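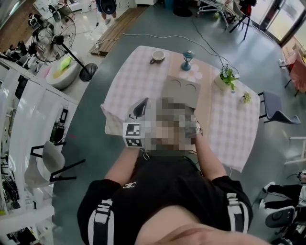 Fig. 4. Working at a covered table.

3. Preparing the table and setting up the lamp

Read this section through before you plug in the Sondach table lamp. You will need a flat table, the clamp, the lamp arm and the power adaptor supplied in the box.

3.1 Preparing the table

1. Choose a table that does not rock. If one leg is short, pack it before you go on.
2. Lay a cloth over the top if you want to protect the surface. A plain or lightly patterned cloth gives less glare than a shiny one.
3. Fold the cloth back where the clamp will go. The clamp must grip the table itself.

Note: Oilcloth and plastic covers can soften under the clamp pad. Fold these back as well.

3.2 Fitting the clamp

1. Turn the clamp screw anticlockwise until the jaws are wide open.
2. Slide the clamp over the table edge, on the opposite side from your writing hand.
3. Tighten the screw by hand until the clamp no longer moves. Do not use pliers.
4. Push the lamp arm down into the socket until it clicks.

CAUTION: Do not fit the clamp to a glass table or to the loose leaf of a folding table.

3.3 Connecting the power

1. Check that the switch on the lamp base is off.
2. Push the small plug into the base, then plug the adaptor into the wall.
3. Run the lead along the back of the table and fix it with the clips. Leave enough slack for the arm to swing fully.
4. Switch on. The lamp starts in daylight mode (4000 K).

If the lamp flickers, unplug it, wait one minute and try again. If it still flickers, see fault code 96 in section 7.

3.4 Setting the height

Sit as you normally would and lower the head until the light covers your work but you cannot see the bulb. For sewing or model making, bring it in from the side. For reading, keep it higher.

Note: The head gets warm after long use. Hold it by the grip when you move it.

Spare clamp pads are part no. 2679. Order them from Cormier, Fliketbridge.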